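Part-Time Station Preparer, Bathroom and Washstand Goods
Oken, Product Handling Department
Reports to: Nevzat Yüksel

Oken tests everyday household goods for makers and retailers. We are hiring one station preparer for the washstand group, which covers cups, holders, toothbrushes, tubes, soap dishes and small trays. The post is 30 hours per week, weekdays, with one Saturday shift per month. The first contract runs through October and can be renewed.

The stock room holds 253 active items under the Dresia and Gatex programs. Each item has a shelf number, a weight card and a condition sheet. The preparer pulls the items on the day's list, sets them out on the tabletop, and returns them to the same shelf at the end of the shift. Items are checked for chips, cracks and loose parts before and after use.

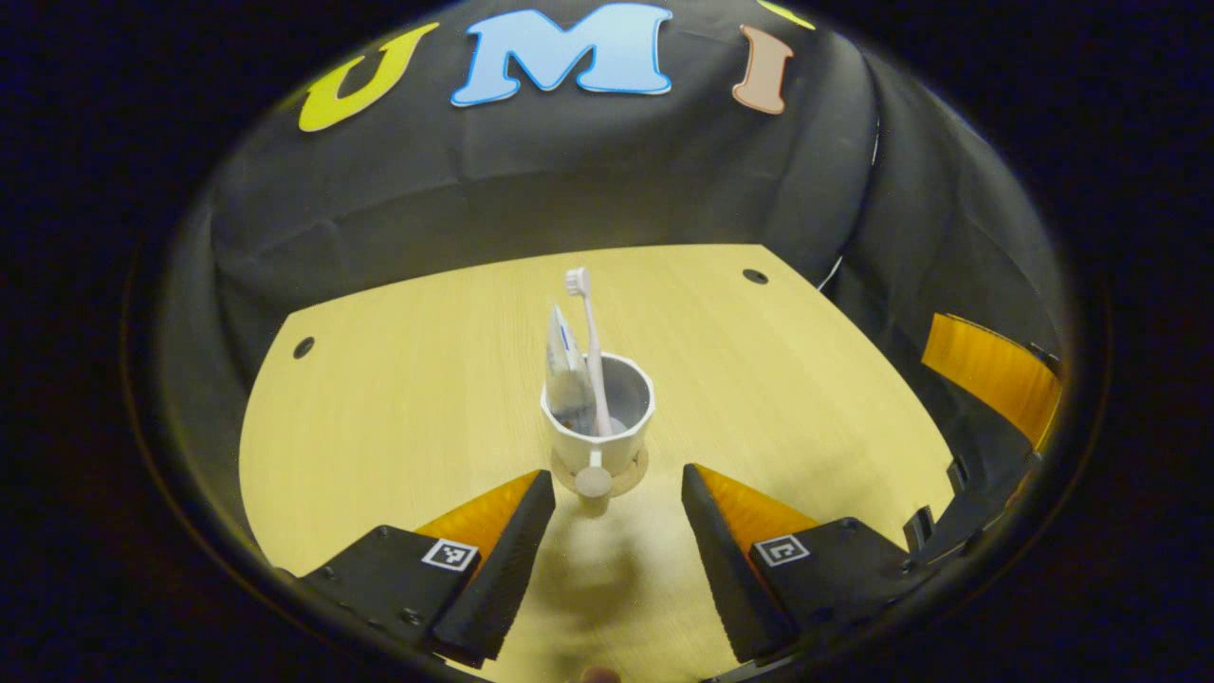

Set-out work follows a written layout sheet. The sheet gives the position of the holder on the table, the items that go in it, and the direction each one leans. Tall items in a shared cup are the usual source of error, as they slide when the cup is moved. A typical washstand layout is a white plastic cup on a round beige base, with a pink-handled toothbrush leaning right, its head well above the rim, and a toothpaste tube to its left, crimped end up. If a layout cannot be matched, the preparer notes the difference on the sheet and tells the shift lead before the session starts.

Duties
Set out and clear layouts from the daily list
Wash and dry cups, brushes and trays between sessions
Replace worn brushes and used tubes, and update the weight card
Wipe down tabletops and straighten the backdrop cloth
Enter condition notes in Pitkänen, our stock program (training given)

Requirements
Able to stand for most of a shift and lift boxes of small goods
Able to read a layout sheet and follow it without changes
Clear handwriting — the condition sheets are still on paper
Basic computer skills
Household goods or stock room work is useful but not required

Pay is hourly and is set at interview. A completion payment of 2,000 is made at the end of the first contract. Work clothes and gloves are supplied. Street parking only.

To apply, send a one-page work history and the names of 3 references to Nevzat Yüksel at the Oken front office. State the earliest date you can start and any weekdays you cannot work. Selected applicants will be asked to complete a short set-out task on site, using a layout sheet and a box of mixed items.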